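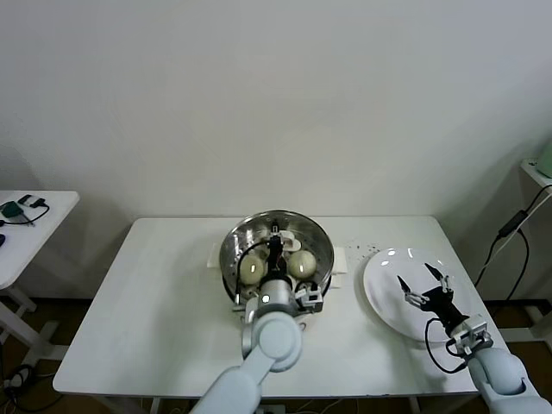
Thread: Is a written rule for food tasks overkill?

mavis_e
Posted 15 August 2025
We've been arguing since February over whether our bench needs a proper written rule for anything involving food, and I'd like opinions from outside the building. My draft has 3 points. Grippers that go into a pot get wiped before and after. Cables on the wrist get tied back so they can't sag past the rim - look at the left arm, where the black one loops right over the edge of the steamer with the buns sitting there. And the plate stays clear until the arm over it has had its open and close check. Is that too fussy for a research bench? Nobody eats the buns!
Mavis Esposito

pullow_pete
Not fussy, but I'd put the cable one first. We had a loop snag on a lid at Pullow and it cost us a whole afternoon plus a connector. Velcro ties every 200 mm, job done.

Fröhlich77
Disagree, sorry. If the food's never eaten then hygiene wording just muddles people, and they stop reading before they get to the bit that matters. Write a cable rule and a heat rule and leave it there.

mavis_e
Fair, I hadn't got a heat rule at all. What would you put in it? I was thinking cooker off at the wall before any hands go near, and a minimum gap between open fingers and the pot handle when the arm is parked.
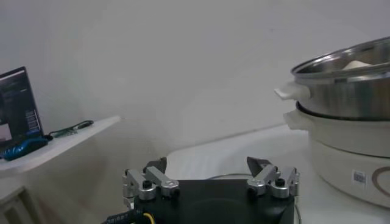 The gap is where we keep falling out, by the way. I said 5 cm, my colleague says a number is pointless if people only judge it by eye, and she wants a taped line on the table instead.

B_Dunleavy
Colleague here (hello Mavis). Tape, please. I've never once seen anyone get a ruler out. I'd also like the loose leads off the work surface before a run, and that includes the thin grey one that lies across behind the gripper.
Bernadette Dunleavy

Fröhlich77
Tape gets my vote too. Steam will lift the cheap stuff though.

usach_lab
We copied most of ours from the old Stedent checklist and cut it to one side of A4. Happy to send it over, but the heat section is thin.

mavis_e
Yes please, send it! Tape it is then, and I'll move the wiping bit to the end - but I'm keeping it in.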